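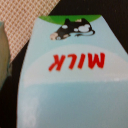
Birkesel Gets Its Waffle Stand Back, and I Got There Early

Good news for anybody with a Birkesel season pass: the waffle stand by the lower lake gate is open again! It's called Promska now (it used to be plain old Lakeside Snacks), and I went over on opening morning with an empty stomach and a fully loaded pass.

The stand had been shut since February, when the park pulled out the old kitchen and put up that green fence we all got so tired of walking around. The new counter has 2 ordering windows where there used to be one, and both were going when I arrived. The sign by the gate says the patio seats 30, which sounds like plenty until the boat ride lets out and everyone wants a table at once. I ended up eating on the wall by the ducks.

On to the food. The menu is short, mostly waffles on a stick, sweet or savory, plus lemonade and coffee. I had the cinnamon apple one and it was great, crisp at the edges and soft in the middle, with real chunks of apple that burned my tongue a little because I can't wait for anything. My sister got the ham and cheddar and would not share. The coffee was just okay. If you care about coffee, the cart over by the carousel still does it better.

You can order ahead through Stitenix, the same app the park uses for ride times, and pick up at the window on the left. It worked fine for me, though my order number was 743 and the screen was only showing the last two digits, so a few of us stood there squinting at each other for a bit. The girl at the window said they're fixing that.

Pass holders get the usual discount, but you have to scan before you pay. I forgot the first time and had to go back for a second waffle to make it right (poor me).

Promska opens at 10 a.m. and closes an hour before the park does. The path from the main entrance is still torn up past the Obi coaster, so go around by the rose garden and follow the yellow arrows. It's a longer walk with a stroller, but there's shade most of the way. They told me a pumpkin waffle is coming in October, and I'll be back for that one.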